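Reusable Cups at the Fladstead Site

From December, single-use paper cups will no longer be supplied in the refreshment areas of the Fladstead building. They will be replaced by reusable plastic cups, which will be available on all floors and in the Stikosberg meeting rooms. The change follows a trial held in the Bultside wing during the autumn, in which 17 teams took part.

Over the course of the trial, 1,578 paper cups were saved. Colleagues who took part were generally in favour of continuing, although several asked for clearer arrangements for washing and for a larger size suitable for water. Both points have been addressed in the final order, placed with our catering supplier, Reisinger.

The cups are intended for cold drinks only. Hot drinks should continue to be served in the china mugs kept in the cupboards above the sinks. The larger cup holds 450 ml and is recommended for desks and for longer meetings. The smaller cups are meant for visitors, for short meetings and for use with the juice dispensers in the ground floor canteen.

Colleagues are asked to observe the following arrangements.

Used cups should be placed upside down in the grey trays next to the dishwashers. Cups left on desks overnight will not be collected by the cleaning team.

Meeting organisers are responsible for returning cups at the end of a booking. A tray is provided in each meeting room for this purpose. For meetings of more than 6 people, cups may be ordered in advance through the catering form, which should reach the canteen by noon on the previous working day.

Cups that are cracked or badly scratched should be handed in at the canteen counter. Reisinger will take them back for recycling and will supply replacements under the present contract. Please do not put them in the general waste.

The cups should not be taken out of the building or used in the microwave ovens. Colleagues who prefer to bring a cup or bottle of their own are welcome to do so and may fill it at any of the water points.

Remaining stocks of paper cups will be used up at the reception desk and will not be reordered. Alois Strebel, Head of Site Services, has thanked the teams in the Bultside wing for their patience during the trial and for the comments they submitted. Questions about the new arrangements, including requests for extra trays, may be addressed to Emil Haslinger in the Site Services office.

The cups come in several colours, among them lime green, light blue and pastel pink. The colours are not assigned to particular floors or departments, and all cups may be returned to any tray.

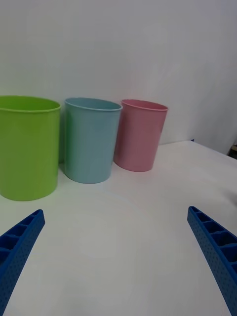 Canteen Opening Hours

The ground floor canteen will close at 2 p.m. on the last Friday before the holiday period. The coffee point beside the main entrance will remain open until the end of the working day.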